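Vendden Wedding Cars: progress report to Rustad, April

Prepared by Réka Szabó

The grant was for a second vintage car and an easier way in for passengers who use a wheelchair. The car is here and the ramp work has started at the Onberg workshop.

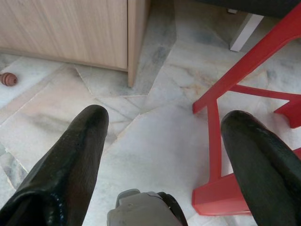
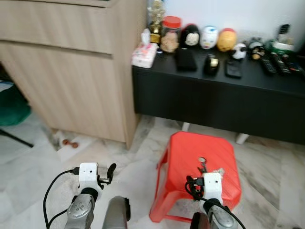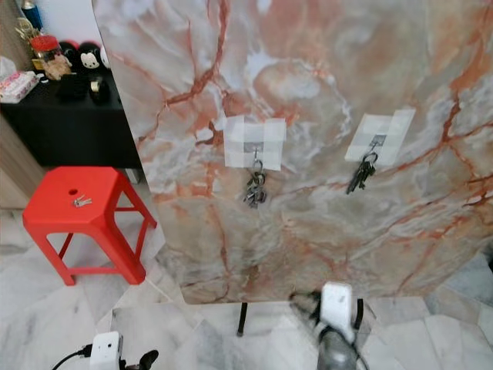 Vehicles
The Tadard saloon passed its inspection and is on our insurance. The rear seats have been re-covered in cream and the heater now works. The hood still leaks at one corner and goes back to the trimmer next week. The ramp fits, but the door strap needs moving.

Bookings
We have taken 26 bookings for the season, 20 of them for the saloon. Three couples asked for the ramp. Hire within the town is £249, and longer trips start at £300. We have turned down two dates for lack of a driver.

Still to do
Train the second driver on the ramp. Replace the spare tyre. Send you the trimmer's invoice with the next claim.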